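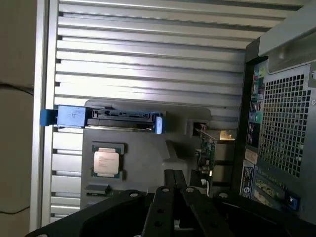

Mi madre guardaba las fotografías en una lata de galletas, y cada junio, cuando apretaba el calor, la bajaba del armario para que las viéramos todos juntos en la cocina (con las manos limpias, eso sí). Yo heredé la lata, pero las fotos de mis hijos andan repartidas entre discos viejos, teléfonos jubilados y un ordenador que ya solo arranca cuando quiere.

De eso hablé una tarde larga con Welington Falcão, que lleva casi media vida ordenando archivos familiares en Sovarora y que me recibió con café y dos álbumes abiertos sobre la mesa. Hay clientes, me contó, que le llevan hasta 40 cajas.

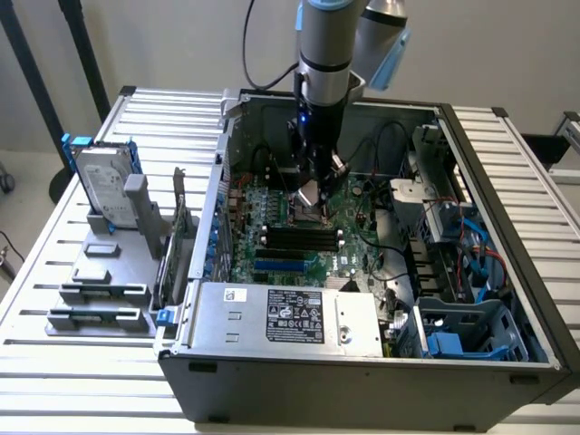
Su consejo es de una sencillez que desarma: elegir cuatro fotos de cada año, imprimirlas en buen papel y escribir detrás, a lápiz, quién sale y dónde. Lo demás puede esperar en sus carpetas. Yo empecé por un verano en Orer, con mi padre dormido bajo una higuera, y tardé la noche entera, ¡porque en cada foto me quedaba un buen rato! Ya están las cuatro en la lata, encima de las de mi madre.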